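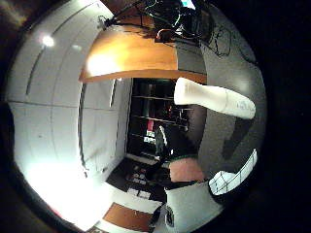

Meinung | Automatisierung

Der Haushaltsroboter kommt, aber die Wäsche macht er noch nicht

Von Jacqueline Poulain

Wer Maschinen die Hausarbeit beibringen will, fängt bei der Hand an. Zwei weiße Finger, dahinter ein Regal mit allerlei Sachen, darüber Kabel: So unspektakulär sieht die Arbeit aus, um die es geht. Man lässt Menschen mit Greifern in der Hand Dinge anfassen, sammelt die Aufnahmen und hofft, dass eine Maschine daraus lernt.

Ich halte das für den richtigen Weg. Ich glaube nur nicht, dass er so kurz ist, wie die Anbieter behaupten.

Im Dezember habe ich mir bei der Firma Bredonance einen Versuch angesehen. Der Arm, intern Nirnari genannt, sollte Geschirrtücher falten und in ein Fach legen. Für 20 Tücher brauchte er gut den halben Vormittag. 4 davon lagen am Ende so, dass ich sie neu gefaltet hätte. Die Ingenieure waren zufrieden, und aus ihrer Sicht hatten sie recht. Ein Jahr zuvor hatte derselbe Arm das Tuch meist gar nicht zu fassen bekommen.

Für einen Haushalt reicht das nicht. Zu Hause liegt das Tuch unter einem Pullover, der Pullover hängt über dem Stuhl, und der Stuhl steht heute woanders als gestern. Ein Mensch räumt das nebenbei weg, während er telefoniert. Die Maschine muss jedes Mal neu herausfinden, was Stoff ist und was Lehne.

In der Werkstatt sieht es besser aus. Der Zulieferer Ocampo lässt Kleinteile aus Kisten in Schalen sortieren, 200 Stück pro Durchgang, immer dieselben Teile, immer dasselbe Licht. Dort läuft die Anlage auch nachts, und wenn sie stehen bleibt, kommt jemand von der Schicht und drückt auf einen Knopf. Das ist nützlich und rechnet sich. Mit Hausarbeit hat es wenig zu tun.

Mich stört, dass beides ständig vermischt wird. Ein Werbefilm zeigt eine aufgeräumte Küche und eine einzige Tasse. Der Käufer denkt an seine eigene Küche am Abend. Ich würde von jedem Hersteller verlangen, dass er die Zahl der Fehlversuche dazuschreibt und angibt, ob im Nebenraum jemand mitgesteuert hat.

Bis dahin kaufe ich eine bessere Spülmaschine. Die kann zwar nur eine Sache, aber sie braucht mich dabei nicht.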